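4.2 Listening sessions and the order of the charts

For the second part of the study we used the weekly chart lists kept in the Drestden archive. From these lists we took 168 songs which reached the first ten places, and we coded each song for tempo, for the main instrument and for the length of the introduction. Songs which came back to the chart after many years were treated as new entries, because the listener of that time often did not know the first release.

The listening sessions were held in Enlow in August. In total 79 listeners took part, and every listener heard the songs in a different order. After each song they marked how well they remembered the chorus. This gave over 3000 marks, and we removed the marks of listeners who left before the end of their session.

The result is not the same for all styles. Ballads were remembered well even when they stayed on the chart only a short time. Dance records show a more mixed picture - the ones with a sung chorus are close to the ballads, but the ones built on a sampled voice are much lower. The place on the chart alone explains little of this difference. We also tried the model of Rathore with our data, and the order of the styles did not change.

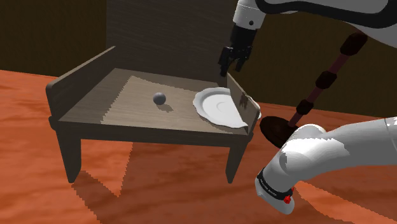
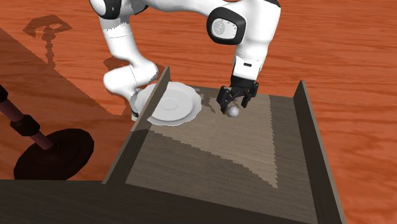
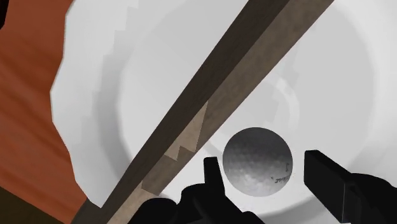
Figure 3. Computer-rendered views, each with a ball.

Asa objected to an earlier version of this section that a remembered chorus may come from later radio play and says little about the year of release, and asked that the songs with heavy replay be reported separately. We follow this advice in Section 4.3, where these songs are left out and the comparison is made again.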